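Štěpánka Trnka built the second version of her hand-held gripper in December, in the same small room where she tests it. The first version, called Matham, used a single pivot per side. "The jaws rotated as they closed," she says. "On cloth that means you pinch at the tip and lose the fold."

The current one, Nundix, uses parallel linkages so the pads stay square to each other. The arms are black plastic with triangular openings, a change that took 46 grams out of the pair. Play in the pivots was the harder problem. She reamed every hole by hand and reprinted the left inner arm twice.
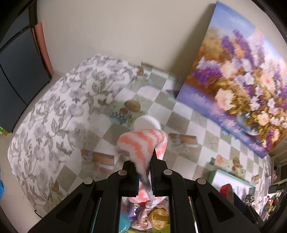 Soft goods remain the main test. "A rigid block tells you very little – it either fits or it doesn't," Trnka says. "Fabric compresses, so you find out how much force you have left near the end of travel." Her log holds 443 closures on textiles, sorted by thickness and pile.

She has not settled on a pad material. The softer rubber grips well but sheds after 100 cycles or so of hard use, and the firmer one slips on fleece. A motor drive comes next, with the linkage left as it is. "I want the geometry fixed before I add current limits to the list."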